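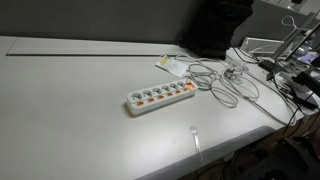

Workstation and Cable Technician (part-time, fixed term)
Groltalley, Holtbridge site

Posted: Monday, July 3, 2023
Reference: 106

Groltalley runs shared offices at Holtbridge and Ollport. We are hiring a technician to maintain the desks and desk power in both buildings. The position is 20 hours per week, mornings, on a fixed term ending in April. There are 2 openings.

Duties
Clear shared desks at the end of each booking. Coil and tie loose cables, and return unclaimed ones to the store room.
Inspect multi-outlet power strips for cracked housings, loose sockets and faulty switches. Tag and remove any strip that fails.
Switch off strips at the master switch when a desk is released.
Route cables so that they do not hang over the front edge of the tabletop.
Remove disposable cutlery, packets and other trash. Wipe down tabletops and vacuum fabric partitions.
Record all work in Kwak, our maintenance log, before the end of the shift.

Requirements
Working knowledge of grounded outlets and load limits. Strips at Holtbridge are the European type.
Ability to read a rating label and add up the load on one strip.
Ability to lift a desk panel and work under a table for short periods.
Written English sufficient for log entries.

An electrician's license is not required. Fixed wiring is handled by an outside contractor and must not be opened by desk staff.

Training
Two paid shifts with the current technician, covering inspection, tagging and the log. Gloves, cable ties and a plug-in tester are supplied.

To apply
Send a resume and a short note on relevant work to Maximiliano Mansilla, Facilities, Groltalley, Holtbridge. Quote the reference number and state which mornings you are available. Applicants selected for interview will be asked to inspect and re-cable one desk.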